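Filed under: Threads > Shop Builds > Arms & Grippers
Last updated 10/23/25

Arm thread, continued. Last time I posted it was June and the arm was sitting on a pallet in the Sudmont shop. It's been on the bench for a while now, so I'm catching up.

Mounting first. The base wants to be bolted to something heavier than it is. We started on a folding table, and the whole thing rocked every time the elbow swung out. Now it's on its own stand next to the white table, and the two don't touch.

Leveling the stand took an evening. Shims under two feet, then check again with the arm stretched out, because the weight moves.

Gripper next. The fingers it came with were fine for blocks and bad for anything round. I printed a set from the Karabulut files, with a shallow curve on the inside face. Print time was 181 minutes for the pair. First pair cracked at the screw holes. Second pair got more walls and has held up.

If you print them, drill the holes out by hand. Don't trust the slicer to get them right.

Cable. The gripper cable was too short to follow the wrist all the way around, so I put in a longer one and left slack. It loops out past the wrist now. I tried clipping it tight to the arm and it pulled at the connector on every big turn. The loop looks sloppy and I'm leaving it.

Software is Trellix, which a few of us at the shop wrote over the winter. It's a list of named positions and a way to play them back at different speeds. You move the arm by hand, save the spot, move on. The kitchen routine is up to 156 saved positions. A lot of those are duplicates I should clean out.

Play food and kitchen stuff is the current test set. It's cheap, it comes in awkward shapes, and I don't care if it gets crushed. Red and white piece in the gripper, over by the mint-green colander:
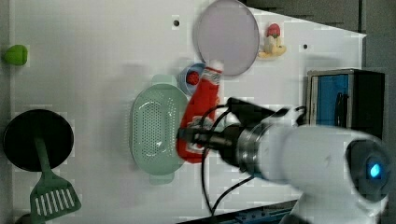

Bralholm replied that I should stop saving positions by hand and put a camera over the table, since every routine I have breaks the minute someone bumps a plate.

Fair. A camera is on the list. I want the hand-taught version solid first so I know which problems are the arm and which ones are the vision. I've mixed those up before and lost weeks to it.

Grip force. Trellix has a setting from 1 to 20. I'm at 7 for soft plastic and 14 for anything with weight to it. Below 7 things slide when the wrist turns. The frying pan is a separate problem. I haven't found a good place to grab it.

Approach height matters more than I thought it would. Coming in low is faster, but the fingers catch on rims. I added a stop above each pickup, then straight down, then straight back up. Slower by a little and far fewer tipped cups.

Speed: I run new routines at the slowest setting with a hand on the stop button. Please do this. The arm doesn't know where your head is.

Still to do: clean up the position list, label both ends of the power cable, make a second set of fingers with rubber on them, and ask the shop if the stand can stay where it is through the winter.

Finger files go up once I fix the screw holes in the model. I'll add the link at the bottom of this thread.

More in this thread
- Arm on a pallet: what came in the crate
- Why the folding table had to go
- Trellix: saving your first position
- Printed fingers, first try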